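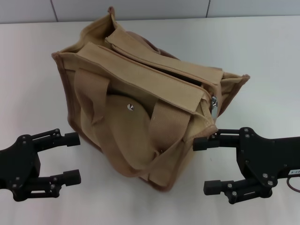 By the Starkuma shop blogger

2020-07-02 — Well, the two-arm cell at Starkuma is back to working on bags! I spent most of the morning on the grippers, going over every little silver screw on the finger linkages (four had backed out, grr) and wiping down the black pads.
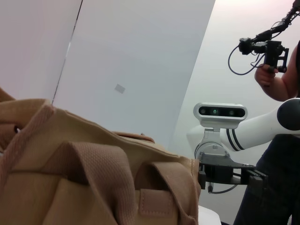

After that came the camera brackets, which I snugged up and then checked against the Lepik alignment sheet — same numbers as in December, so I left them alone. The tan tote with the zipper is our test piece for now. Next service is due in 464 hours, and I still need to order spare pads from Plistari, a pack of 20 this time.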